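Home Notebook Sites Faults Parts Search

Erdem dropping dumbbells -- Kundbridge gym floor

May, started writing this up 4:40 pm

Second drop today. Same job, same arm. Erdem (both arms, low mount, wiping routine) let go of the right-hand head while the left was still holding, dumbbell swung down and the free end hit the mat. No one near it. Nothing broken except one fingertip pad, torn right through. Stopped everything and pulled the key.

Job for anyone reading who hasn't been on it: pick up a dumbbell, hold it level just off the floor, wipe handle and heads, put it down. Easy by hand. One hand stays on a head and keeps hold, the other does the rubbing.
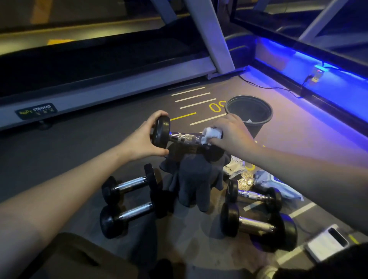

Page last changed: May, 6:15 pm

What I know so far, in the order I found it.

Log from Lelano shows right gripper force fine through pickup. Fine through the lift. Goes to the handle wipe, left takes the load, still fine. Then at the swap back, where right is supposed to re-grip before left eases off, right reports CLOSED and the force reading is flat. Left sees CLOSED, eases off. Down it goes.

So right said closed and wasn't holding. Or was closed on something that wasn't the dumbbell.

Checked the pads on the left arm for comparison. Worn but whole. Right pad is torn from the outer corner in, and I can't tell if the tear caused the drop or the drop caused the tear. Bagged it, on my bench, please don't bin it.

Also the wipe. The right gripper is holding the wipe during all this. If the wipe bunches up between the finger and the rubber then the jaw stops early, position looks right, grip is rubbish. That's my favourite theory at the moment. Did it by hand a few times and you do feel it, a thick fold under the fingers and the head wants to roll. A person just shifts their hand without thinking. Erdem has one position check and then a 400 ms wait.

The wait, by the way, is not a check. It's a timer. Whoever reads this at Fareslow: the comment in the routine says "confirm grip" and it confirms nothing, it waits. I'd have sworn there was a force test in there. Looked back through the old versions and there was one, it got taken out when we were chasing cycle time.

Floor gear. Dumbbells have to be parked close together on the mat and the held one passes right over the parked ones. When it drops it lands on metal and rubber and could go anywhere. Not great. There's also a bucket close in, just past the work. Moving that is free so we should just do it.

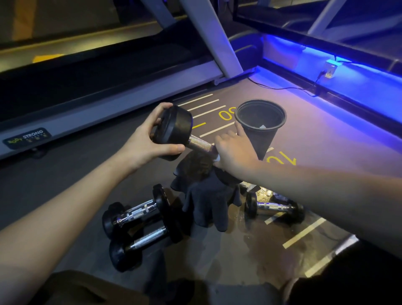 Tried on the bench

Ran the right gripper alone, no load, dry pads, no wipe. Good every time.

With a wipe, folded flat. Good.

With a wipe scrunched up, how it actualy ends up after a bit of rubbing: 3 bad grips out of the set, all three reported CLOSED. Force flat in the log on each one. That matches the trace from the drop, same shape.

New pad with scrunched wipe, still bad. So pad is not the cause, or not the only one. The tear is probably from the impact but I won't put that in the fault form until someone else has looked.

Pads are past due anyway -- changeover is 4,000 cycles and the counter got zeroed with the last Lelano update, so we don't know the real number. Separate ticket for that. Counter should live on the arm and not in the software config, said so before.

Other thing I noticed, which side the wipe sits on matters. With it on top of the head the jaw gets an edge of rubber on one side and a lump of paper on the other, 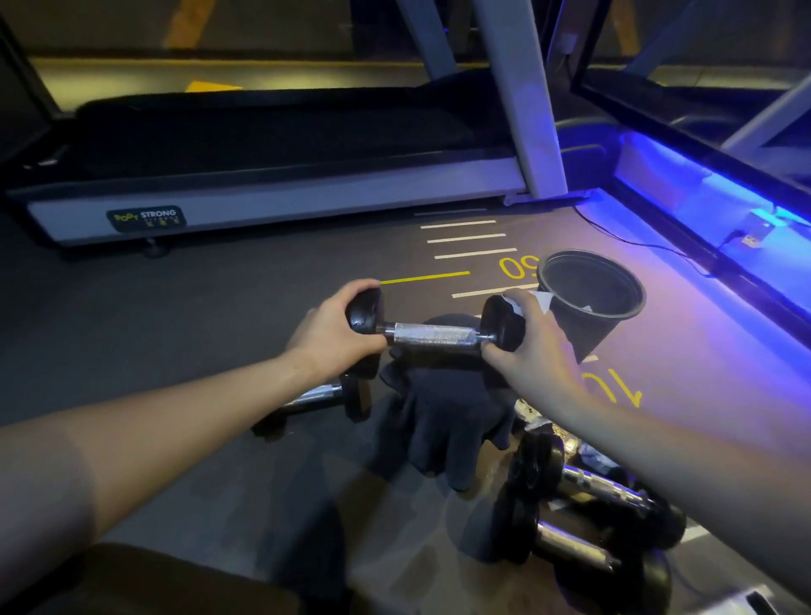 and then the load goes down through the lump and the lower finger does next to nothing. Any tilt and it walks out of the jaw. If the wipe is over on the outer face and the finger pads close on bare rubber top and bottom it holds like a vice. So there's a version of this where we just change the order: wipe, park the wipe, re-grip clean, then let go with the left. Slower. Don't care, slower is fine.

Cable. There's a thin black one across the floor from the right-hand treadmill. Not involved in either drop as far as I can see but it's within reach of the lower arm at full stretch. Tape it or reroute before we power on again.

Bright blue strip light on that same treadmill might also be upsetting the wrist camera, the chrome handles throw it straight back. Have not tested. Low on the list.

Until further notice

- Erdem stays keyed off at Kundbridge. Key is in the Fareslow drawer.
- Wiping by hand. Keep hold with one hand the whole time, same as always.
- No running the swap step, even unloaded, even "just to see".
- 2 people on site for the restart, one on the stop button.

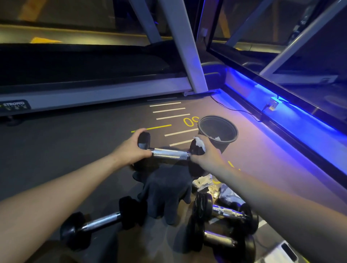

Head wipe by hand, left hand on the other end.

To do

- Force test back in before release, both arms. No timer.
- Release limit on left: if right force is under threshold, left does not open. Full stop.
- Bucket out of the work area
- Cable
- Soft mat under the held position?? ask Kundbridge if they mind
- Rerun scrunched wipe test with the force test in, log the lot
- Fault form, still half done
- Order pads

Still bothers me that CLOSED means "jaw stopped moving". Asked Lelano support what it's meant to mean, no reply yet. Will add it underneath when it comes.

Fareslow workshop notebook | Contact the workshop | © Fareslow | Back to top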